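Notebook, March, 7:40 am
Glue humidity trial, second page

Picking this up from where I stopped last night. The claim we were given by Beltell is that the new wood glue (we have been calling it Skivell, after the name on the drum) holds its full strength when the joint is clamped in a damp shop. The old one, Ilen, supposedly doesn't. I have yet to see a glue seller bring in a chart where their own product came second, so I'm doing it over with our stock and our clamps.

Setup so far: maple on maple lap joints, same board for each pair, planed the same morning they were glued. 21 joints in total. 9 of them went in the damp cupboard. The rest stayed on the rack by the door.

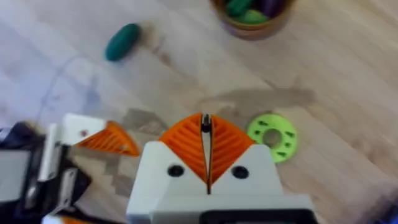
Damilola Ogundipe thinks the cupboard is a bad stand-in for a damp shop. I half agree. It gets wet air fast and then sits there, and a real shop swings up and down all day. But if the glue can't manage a steady cupboard I don't see how it does better with swings. We argued this for most of lunch and left it.

Open time: the data sheet says it's longer than Ilen. I couldn't tell any difference by hand. Skinned over on the test strip while I was still fiddling with the second clamp. Could be the draft from the hall. Could be the sheet is optimistic. Writing both down.

Squeeze-out was heavier with Skivell on every joint. That may only mean I put on more of it, the bottle has a wider nozzle. Next batch I weigh the bottle before and after each joint, which I should have done from the start. 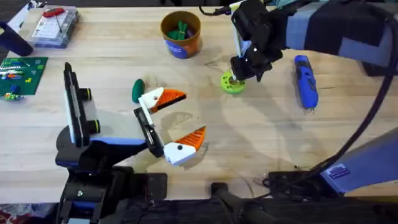 Wood tabletop, both arms over it, left gripper open.

Pull tests, first set. I don't trust these much. The hook slipped on two joints and I reset it, and a joint that has been half loaded once isn't the same joint any more. Marked those with an X on the sheet and left them out. Of what's left, the rack joints broke in the wood with both glues. Fine. That's what a decent glue does and it says nothing about which is better.

The cupboard joints are where it ought to get interesting and it didn't. One Skivell joint let go cleanly along the glue line at less than I'd expect from hide glue. The others held. Chaltu Woldegiorgis looked at the failed one under the lamp and says starved joint, too much clamp pressure. She may be right. It's also exactly what everyone says when a result is inconvenient, so it stays in.

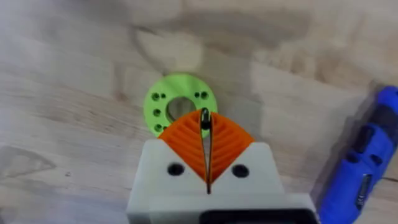

Went back to the sales sheet with all this in mind. Their strength figure is an average and there is no spread given anywhere. No word on species either. If it was all beech, I'd want to know, and if they threw out the bad ones I'd want to know that more. Sent a note asking for the raw numbers. Expecting a brochure.

Cost, for whoever reads this next: Skivell only makes sense if we order 1000 bottles, and we went through 33 last year. Araya will sell us single cases of the old stuff. I'd need a very clear result to put up with a storeroom full of glue past its date.

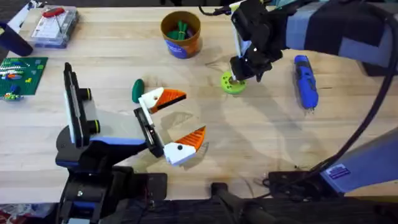 The thing I still want to sort out is bench tops, because half the reason for this whole trial was Chaltu's idea of gluing up our own and the supplier saying damp would open the seams. I'm not convinced damp is what does it. Take the butcher-block top under the two arms: scuffs scattered over it, long pale grain lines. Scuffs are wear, and no glue fixes wear. If a top like that does open up, my money is on boards that weren't flat when they were clamped, and a new bottle won't help there either.

To do
Weigh the bottle, each joint.
Same clamp pressure on all of them, use the torque handle. Damilola has it.
Put a cheap humidity logger in the cupboard, I've been going by the dial and the dial sticks.
Repeat the cupboard set with fresh maple. Then a set with the door opened morning and evening, to settle the lunch argument.
Ask Beltell again if no reply.

4:15 pm. Reply came. It's the brochure.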